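Neuer Leitfaden für Roboterversuche: viel Papier, wenig Pflicht

3. Mai 2019

Wondthorpe — Wer künftig angibt, sein Roboter könne Gegenstände sortieren, soll vorher festlegen, was als Fehler zählt. So steht es im Leitfaden, den der Prüfdienstleister Albers gemeinsam mit dem Softwarehaus Plelletti vorgelegt hat. Verbindlich ist er für niemanden.

Verlangt werden ein schriftlicher Versuchsplan, ein Protokoll auch der abgebrochenen Durchgänge und mindestens 3.000 Wiederholungen je Aufgabe. Im Entwurf vom Januar waren es noch 4.000. Warum die Zahl gesunken ist, erklärt das Papier nicht. Wer kontrolliert, ob die Vorgabe eingehalten wird, bleibt ebenfalls offen.

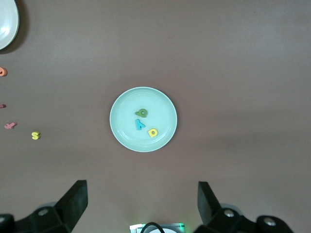
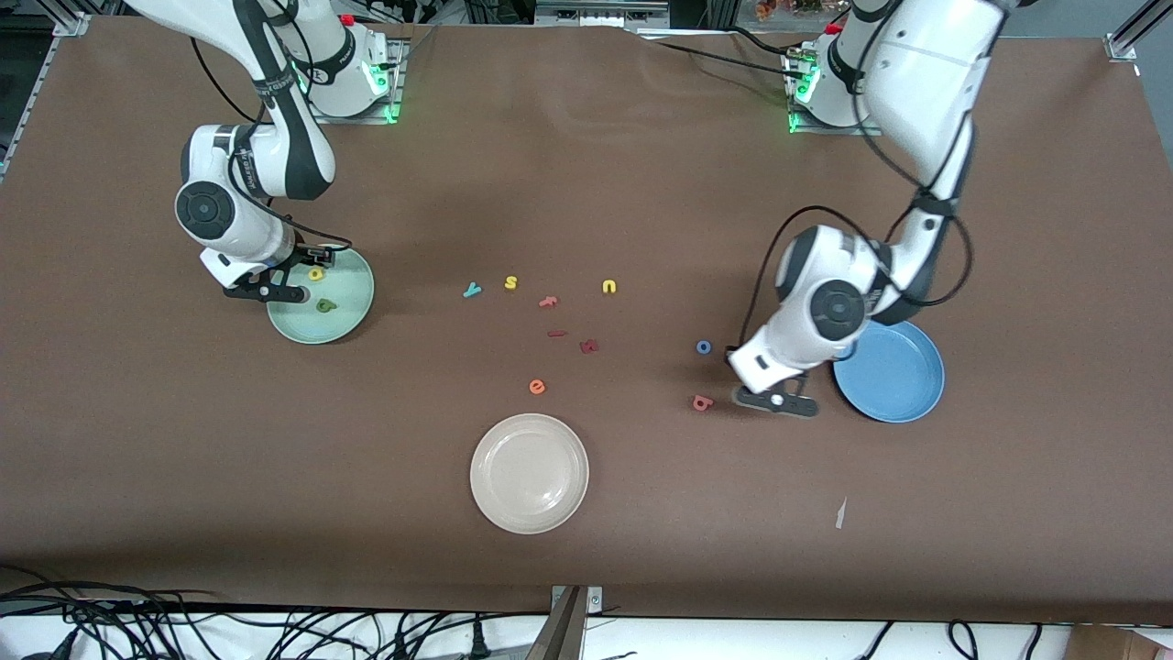 Schaumstoffbuchstaben und Teller auf dem Arbeitstisch, einmal aus der Nähe am Greifer und einmal mit beiden Roboterarmen.

Als Beleg für die Praxistauglichkeit führt Albers einen Probelauf in Brondcombe an. Dort wurden 1.222 Durchgänge dokumentiert, also deutlich weniger, als der eigene Leitfaden fordert. Eine Fehlerquote nennt der Bericht nicht — sie soll in einem Anhang folgen, für den es noch keinen Termin gibt.

Auch bei der Sicherheit bleibt der Text vage. Not-Halt und Abstand zum Bedienpersonal seien »angemessen« auszulegen, heißt es in Abschnitt 2. Stellungnahmen nimmt Albers schriftlich entgegen.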